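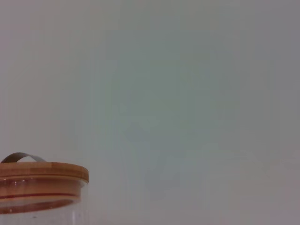 **Figure 6.** A clear glass storage jar with a light wood lid and a gray curved handle.

### 4.2 How households keep their dry beans

Over 29 home visits in Seixas, we came to enjoy the talk about jars nearly as much as the interviews we had planned. Families told us, often at some length, that a good lid matters more to them than a big container (Figure 6) – and many had strong views on where beans ought to sit in a kitchen. Of the 175 people who answered our April survey, 40 said they had thrown out beans in the past year on account of weevils. Brito's earlier work in Gretetti found much the same worry among older cooks.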